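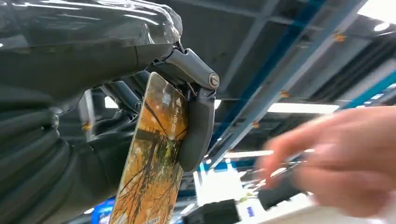
Why scary films make you jump

Somebody walks down a dark corridor. The music creeps along behind them. You know something is going to leap out, you have known it for ages, and you still throw popcorn over your own head. How do they do it?

Mostly with sound. Take The Cellar at Ulludton, a spooky film about a boy, a cellar and a very poor choice of bedtime. The big fright comes after 4 seconds of complete silence. Your ears get bored and start hunting for something to hear. Then a door slams, and your ears wish they hadn't bothered.

The slamming door was really a frozen cabbage dropped on a table. People who make noises for films are called Foley artists, and they get through a lot of vegetables. Snapping celery makes a lovely broken bone.
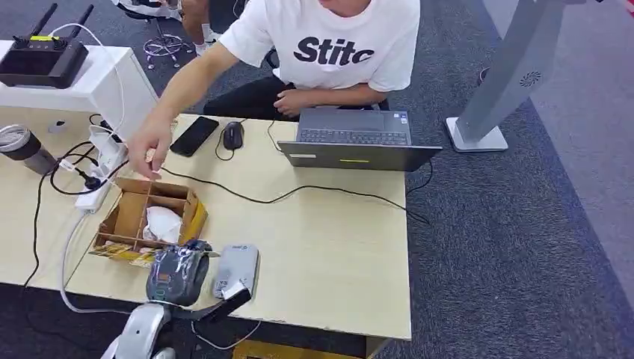

Monsters are a different problem. The one in the film is called Grikitz, and you see him for only 3 seconds before the last part of the story. Your brain fills in the rest, and your brain is much nastier than any costume department. It also works for free, so film-makers are very fond of it.

When Grikitz does turn up, he is a tall man in a suit with 238 rubber scales glued on by hand. He couldn't sit down in it. He had his lunch standing up, through a straw, which is a bit scary too.

If a film frightens you, try watching with the sound off. Grikitz looks like a man searching for his bus pass.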